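3/8/25 — paper humidity, second round

Picking up from the October tests on the Clundosora stock. The question is still why the text blocks wave along the fore edge after casing-in when the same paper lies flat in the pile. Wim thinks it is grain direction. I think it is moisture from the paste and too short a time in the press. Could be both.

Cut 14 sheets from the same ream, long grain, and marked each one in pencil on the bottom left corner. Nine went into the damp box overnight between blotters. The rest stayed on the shelf at room conditions as controls. Room was at 58 percent when I closed up.

Measured across the grain this morning with the steel rule. All the damp-box sheets had grown across the grain, along the grain I could see no change. The controls had not moved. So far this matches what Dirk De Graaf got with the Trurnevora paper, though his sheets were heavier and he left them in longer.

Pasted up test boards with the usual mix, wheat paste with a little PVA. Used the thinner paste on the first lot and the thick paste on the second. The thin paste soaks in faster and the board starts to pull before I can get it under weight. Thick paste gives more time but leaves ridges if the brush is not worked out well. Brush needs replacing, it sheds.

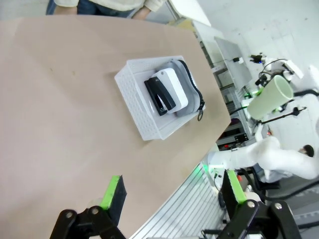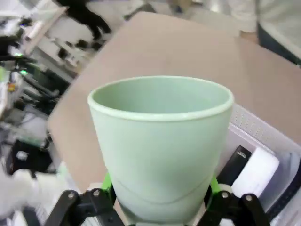 **Frans Vanhove**
Bench binder, case work and repairs

Pressing. First lot got one hour in the nipping press, then under boards and a weight. Second lot went straight under boards with no nip. Will leave both until tomorrow and check with the straightedge. Last time I opened them too early and had to throw the readings out.

Waste sheets: changed them after 20 minutes on the first lot, forgot on the second. Noted here so the comparison is not trusted too far. If the second lot waves more, it may only be the wet waste sheets.

Job 827 (the parish registers, rebacking) is on hold until this is settled. The boards are cut and the spine linings are ready. I do not want to put down the new pastedowns and have them drag the boards inward again. Wouter asked for a date and I told him I don't have one yet.

Cloth: Van Rooij sent the wrong shade again, closer to brown than the dark red on the sample card. It will do for the test cases. Not for the registers. Wrote to them.

Glue pot for the hide glue is reading hotter than the dial says. Checked with the kitchen thermometer and then again with Wim's. Turned it down two marks and put tape on the dial. Please leave the tape.

To do:

- open both lots tomorrow, measure bow at the middle of each board
- repeat with short grain sheets, same ream if there is enough left
- ask Dirk De Graaf how long his sheets sat before measuring
- new paste brush, flat, not the round one
- blotters need drying, hang them on the line and do not stack them

Added later, after talking with Wim: he would rather see the linings go on the inside of the board first, to balance the pull of the cloth, and then the pastedown. We used to do it that way on the Danus ledgers and they stayed flat. It costs an extra drying step. Will make up two boards like that and put them in with the short grain lot.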